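4.2 Sorting and naming in the home corner

The third part of the study looked at how children between three and five sort play food when no adult has told them which groups to use. Sessions took place in the Breltavholm and Londeto preschools from May onward. Each child came to the table alone or with one partner, and a session ended when the child said it was done or left the table. In all, 82 children took part in this task and 269 sessions were coded.

Both schools used play food of the ordinary kind, the same sort the children already knew from their classrooms. We did not buy matched sets. Teachers at both sites told us that children treat new sets as something to be explored first, and that the sorting comes much later. A small trial in the winter gave us the same impression. The cost of this choice is that item counts differed between sessions, and the analysis below works with proportions for that reason.

Each session opened with a short warm-up in which the child named any items it wanted to name. Names were written down as spoken, in whatever language the child used. At Londeto a good share of the naming was in Turkish, and two stories from the Kırmızıgül picture book series were read to the group beforehand so that food words in both languages had been heard recently.
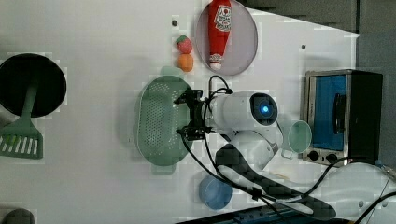
Figure 6. Play food and tableware, with a ketchup bottle on a plate and a strawberry and an orange beside it.

Four kinds of grouping were coded. Kind grouping put fruit with fruit or dishes with dishes. Color grouping put items together by color alone. Meal grouping put together things that would be eaten or used at the same time. The last code, story grouping, was added after the first round of coding, when it became clear that many piles only made sense through what the child was saying ("this is for the baby, this is for the bus"). A pile could carry more than one code. Two coders worked separately and met to settle the piles on which they differed.

Meal grouping was the most common among the older children and color grouping among the youngest. This agrees with earlier work on script knowledge, though the change came later in our group than we had expected. Kind grouping was rare at every age unless the child had been naming items aloud just before. In total, 651 piles were coded, and story grouping applied to more of them than kind grouping did.

Condiments caused the most trouble for the coders. A child who puts a sauce with a plate may be serving it, storing it, or pretending it is the meal. Where the talk did not settle the matter we used the meal code, and piles of this type are marked in the supplementary table.

Fruit raised a different problem. Strawberries and tomatoes were often named with the same word by the youngest children, and oranges were called balls in several sessions. We kept the child's own word as the basis for coding. If an orange was called a ball and put with other round things, the pile did not count as fruit.

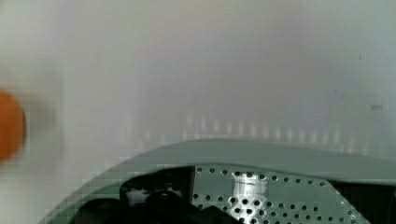

One teacher at Breltavholm objected to this rule when we presented the early results, saying that a child who calls an orange a ball at the table will still ask for it by its right name at snack time, and that we were coding the game and calling it vocabulary. We accept the point in part. The naming data are reported here as names used in play, and no claim is made about what the children know outside it. A comparison with snack talk would need recordings that we do not have.

Differences between the two schools were small once age was taken into account. Children at Londeto made more piles per session, and their piles were smaller. Language of naming had no clear link with the type of grouping. Pairs made more story groupings than children working alone, as would be expected, since a story has to be told to someone.
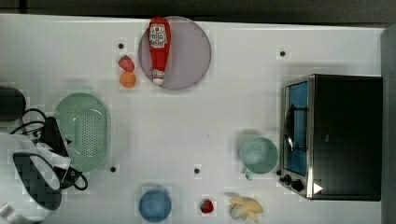 A reader of the first draft, writing for the Drodora working group, asked whether the pairs should have been left out altogether: "Once there are two of them you are studying a negotiation." We ran the age comparison again with single sessions only. The order of the four codes stayed the same at each age, and the gap between color and meal grouping in the youngest children became slightly wider. Both versions are given in Appendix C.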